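Kastell programme, work package 2: progress report for the period ending November
Prepared for the Mandagi Fund by Mi-kyung Gil, Betville laboratory

Summary

Work package 2 remains on schedule. The period was spent collecting demonstrations for the table-clearing tasks and comparing two ways of training the Clonon controller on them. The first comparison is complete and favours the segmented method set out in our proposal. No change to the budget is requested.

Data collection

A total of 437 demonstrations were accepted into the training set during the period. Each was recorded by an operator guiding both arms through a complete task and was then checked by a second member of staff. Recordings with dropped sensor readings were rejected. Collection was interrupted once, when a joint encoder had to be replaced, and the lost sessions were made up on a Sunday.

Method

The baseline controller learns from each demonstration as a single unbroken sequence. The segmented controller is trained on the same recordings after they have been divided at each point where a gripper opens or closes. We expected the division to help most with thin, flat objects, where a small error in the height of the fingers is enough to lose the grasp. Both controllers were given the same training time and the same starting weights.

Results

Each controller was tested over 50 trials with object positions not used in training. The segmented controller completed more trials than the baseline, and the difference was greatest for cutlery. With mugs the two performed at much the same level. Roughly half of the remaining failures took place during the approach to the object, before contact was made. Full tables will be supplied with the annual report.

Risks and next steps

Operator time remains the main constraint, and training of a further operator has begun. The next period will extend the tests to six new table layouts and will include handovers between the two arms.
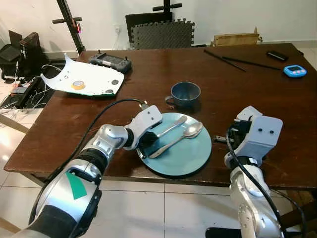 Cutlery resting on crockery will be given priority in the next round of tests, as it leaves the fingers little clearance and brings two similar metal surfaces close together. The layout with a spoon and knife lying side by side on the teal plate, and the mug standing behind it, will be kept as the reference arrangement so that later results can be compared with those reported above. The left arm is assigned to the knife in this layout. Approach height will be logged separately for each utensil, and the findings will be included in the next report to the Fund.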